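The Rail
by Niamh Mulcahy

Isabelle Vachon did not believe in the rail. She had said so on the phone, twice, and she said so again in the doorway with her bag still on her shoulder.

"It'll fall over," she said. "It's a stick on two tripods."

"It's been up since April," said Rupert.

"Then it's due."

He took her bag and put it in the hall. The flat at Siltside was on the ground floor, and the tiles went all the way through, marble or something sold as marble, white with grey running in it. She had never liked them. Their father had paid for them out of the Zudden money, the only time in his life he'd bought anything without asking three people what they'd paid for theirs. They were cold in winter and they showed every thread of lint. Now he was at Bresora, in a room with carpet, and Rupert Egger, who was her half-brother and had the other surname and most of the patience, was living among his things and calling it looking after the place.

"Why don't you use the line out the back?"

"Mrs. Shirazi's got the line."

"All of it?"

"Tahmineh's got four kids, Izzy."

Isabelle went and stood in front of the rail. She put one finger on it. It didn't fall over, which proved nothing. The clamps halfway down were the sort you tightened by hand, and she had met her brother's hands. He had once put up a bookshelf for her that held for exactly as long as it took him to get back to his car.

"What did it cost?"

"Nothing. It was Dad's. He had it for the backdrop, when he was doing the portraits."

She did remember the portraits. He had done them for one winter, passport pictures mostly, and a few families who sat in a row looking as if they were waiting for a verdict. There had been a grey sheet. He'd charged 92 dollars for a sitting and given half of them away.

"So where's the sheet?"

"Cut up. It made good rags."

She sat down on the arm of the couch. The television was off. Along the cabinet underneath it lay the papers, the same papers, she was fairly sure, that had been there at the new year, with the remote on top to keep them from wandering. She'd asked him to go through them. He had told her he was going through them. She looked at the pile and thought it had, if anything, put on weight.

"Those are the Bresora ones," she said.

"Some are."

"There's a bill in there for 2178 dollars, Rupert. They rang me about it. On the 7th March they rang me, at work, and a girl called So-yul Won was extremely polite to me for ten minutes, and I'd have preferred it if she'd yelled."

"I paid it."

"You paid it."

"I paid it the week after. I sold the Morgan."

She didn't say anything to that. The Morgan was the boat, or had been called the boat, although in her lifetime it had been on the water perhaps half a dozen times and the rest on a trailer under a tarp, growing things. She would have put its value at 400 dollars and an apology.

"Who bought it?"

"Bloke from up the river."

"Did he look at it first?"

"He looked at it for ages. He loved it." Rupert had gone over to the rail and was straightening a shirt on its hanger, the shoulders first, then the hem, the way their father used to. "He said you can't get them like that anymore."

"I'm sure you can't."

She had come to tell him they should let the flat go. She had the figures in her bag. She had rehearsed it on the train, in a reasonable voice, with a pause after the part about the rent where he would be able to see it for himself. Now the bag was out in the hall, and he was smoothing a sleeve that didn't need smoothing.

"Are they all black?" she said.

"What?"

"Your shirts."

"They go with each other."

"They'd go with other colours."

"I take him one every visit," Rupert said. "He spills things. He won't wear the ones they give him, he reckons they belong to another fellow. So I bring these back and wash them and take them in again. He likes the ones with a bit of a print on the front. Gives him something to look at."

Isabelle considered this. It sounded like something a person would say to get out of a conversation about rent. It also sounded like their father, who had once returned a birthday jumper on the grounds that it had a stranger's expression.

"He told me you never come," she said.

"He tells me that about you."

Next door one of the Shirazi kids dropped something heavy and was told about it at length. Isabelle got up and gave the rail a proper shove this time, with the flat of her hand. It rocked, all the hangers went one way and then the other, and it stood there.

"The clamp's loose," she said.

"It isn't."

"It is on this side. Have you got a screwdriver?"

"You do it up by hand."

"I know you do it up by hand," she said, and got down on the tiles. "Hold the other end."

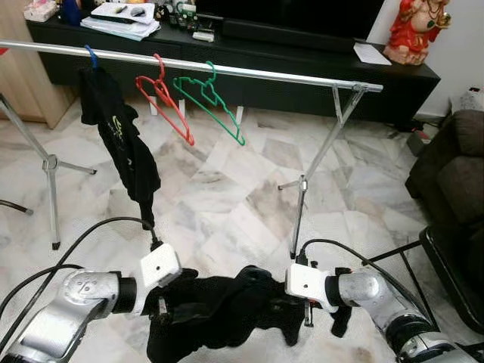 The rail at Siltside, with one shirt up and two hangers to go.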